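3.2 Where things end up in a front room

I went into this part of the study thinking mostly about tables, and I came out of it thinking about what sits near them. Ánh Tăng and I logged 354 resting places for household items across the Brulia homes, and the long table against the living space kept pulling things in - remotes, chargers, mail, you name it! 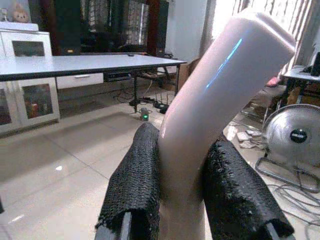
Figure 4. Long white table with a drawer below and a glass-paneled cabinet at far left; pale pink cylinder in the foreground.

What I love about the room in Figure 4 is how little is on the part of the tabletop we can see (one small black object, likely a remote control), while the lower cabinet door shows red and colorful items behind its glass. We coded glass doors as "open view" storage and drawers as "hidden," and I'll admit we argued over that for weeks. Of the 354 places, 283 were open view or plain surfaces. The tile floor got its own code too, for items parked there during tidying - I wanted to fold it in with surfaces, but Ánh talked me out of it, and Section 3.3 uses her version.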